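Making the bed, eventually

The Skernent open day begins with a sign-in sheet and a request to keep your sleeves out of the machinery. By the time I arrive in November, 35 people have already signed, several of them under the age of ten, and the biscuits are down to the plain ones.

Tsehay Ambaye runs the home tasks group and has been on her feet since morning. She has the cheerful hoarseness of a person who has answered one question many times. "They all want to know when it will do the dishes," she says. "I tell them I'd like to know that too."

Skernent occupies two floors above a tile showroom. The upper floor is laid out as a small apartment, with a kitchen, a bedroom and a hallway that leads to a fire door. Ambaye moved in, as she puts it, four years ago, having spent the previous nine working on machines that stacked pallets. She doesn't miss them much.

"A pallet is a very reasonable object," she says. "It's flat, it's stiff, and every one is like the last one. Then I came here and my first assignment was a sock."

What does she have against socks?

"Nothing. I lost to one for a whole winter."

Her colleague Niall Galbraith, who looks after the arms and would plainly prefer that visitors looked at them from farther away, joins us in the bedroom doorway. He keeps a notebook of failed attempts. The current one has reached 326 entries, and he reads me a few with the relish of a man going through old restaurant reviews. "Picked up pillow. Would not give back pillow," says one. Another says only "No."

I ask whether the notebook bothers Ambaye. She considers this. "It bothers me that his handwriting is so good," she says. "You can read all of it."

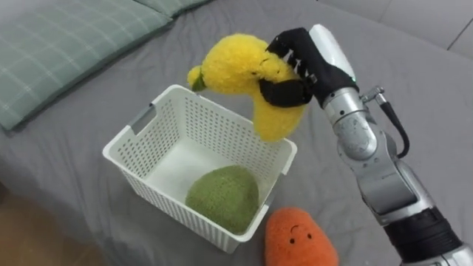
Tidying, Ambaye says, is the job people underrate, and she has strong feelings about where it should be practiced. A workbench is too kind. Her group likes a bed, with a sheet that wrinkles and gives under whatever is set on it, and a plain basket with tall sides, so that an arm has to lift a thing properly before it can go in. The fluffy yellow toy hanging over the rim from those black fingers has no hard edges to speak of, and that suits her. "Fur hides the shape," she says. "You close the hand and you find out how much of it was really there."

Galbraith's interest is in the letting go. A good grip on something soft can be hard to undo, he says, and visitors always clap too early.

A boy near the front asks if the robot gets bored. Ambaye says no, but Niall does. Galbraith writes something in the notebook.

Before I leave I ask her the dishes question, out of duty. She looks toward the kitchen, where a single mug has been in the sink for the length of my visit.

"That one's mine," she says. "I'll get to it."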